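News from the Bekwood Reading Circle

Our winter book is The Kinnunen Letters, and I hope you'll forgive me for going on about it a little, because I've now read it twice and am halfway through a third time. It's a novel told entirely in letters between two sisters who run a boarding house by the harbor, and it takes its sweet time getting anywhere. Stay with it, please! By the time the younger sister takes the night boat to Lokix, you'll be very glad you did.

The library has 10 copies set aside for us at the front desk, and we'll meet in December at 7 in the evening, in the usual room upstairs. Bring a favorite passage if you have one – short or long, we don't mind.

What stays with me most is how much the author does with plain household things. A whole chapter turns on the older sister going back for the letters she had put away, and I kept picturing a light wooden table much like the one here, rounded at one end, with its drawer pulled out and nothing inside but pale bare wood. I won't say who took them – you'll want to get there on your own.

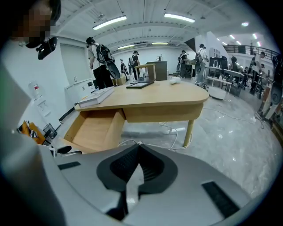
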